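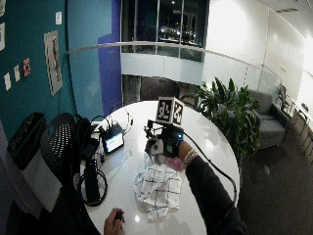

The cloth pile, and how to shrink it

Everyone has one. Bottom drawer, under the sink, a carrier bag on the back of the door. Tea towels, dusters, half a pillowcase, the thing that came free with the oven cleaner. You need one cloth and six come out.

Sandra Bellamy has spent most of her working life with other people's linen. First the laundry at Gorside, then a guest house in Skakthorpe, and these days a Saturday class on folding and mending that fills up faster than she would like. I went along in June with a bag of my own. Bad idea. She tipped the lot out in front of everybody.

"Start with a clear bit of table," she said. Fine. Mine at home hasn't been clear since Christmas.

Her method, as far as I got it down.

Sort by job first. Glasses, hands, floors, polish. Colour comes later if you care about it. Checks are good for the kitchen, she says, and not for looks. A grid on a cloth gives you straight lines to fold along, so even a badly crumpled one can be put right without an iron. Find a line, run your finger down it, fold on the line. Plain fabric you have to guess, and most of us guess wrong and end up with a sort of kite.

Small pieces go on top of large ones while you work. A scrap of pink on a black and white check shows up straight away, a scrap of white on white gets folded in and you find it in November. I have done this. It was a sock.

Pick up by the edge with your fingertips, dont scoop. Scooping brings the one underneath with it. Pinch, lift, lay it to one side, then the next. Slow to begin with. By the end of the morning I was getting through them at a fair lick and Sandra had stopped sighing.

Then the fold. Long sides together, smooth, long sides again, then in thirds so it stands up by itself in the drawer. Standing up matters. A stack means you only ever use the top two and the rest go stale. Stood in a row like files you can see the lot, and the thin ones give themselves away.

How many to keep? She says 12 for a couple, 20 for a family with a dog. I had over 40 and no dog. What's left goes in a rag bag, and the rag bag has a limit too, one shoebox, lid on. If the lid won't shut somthing goes.

On washing she is fierce. No softener on anything meant to dry a plate, it leaves a coat on the cotton and the water just slides about. Hot wash, shake each one hard before you hang it, peg by the corner with the loop. Fold when they come off the line. Leave them in the basket overnight and you're back to crumpled.

Mending, briefly. A hole smaller than a penny gets a patch from the rag box. Cut it a thumb's width bigger all round, turn the edge under, small stitches. Colour doesn't matter and a loud one is better, Sandra likes pink on anything, you can tell at a glance which cloths are near the end. Bigger than a penny, don't bother, it's a duster now.

I went home and did the drawer. Took most of an evening with the radio on. Two bags out, one of them full of things I swear I'd never seen before. The drawer shuts. The cupboard above it is another matter and I have asked if she does a class on lids.

Next one is at the hall in Skakthorpe, bring your own bag.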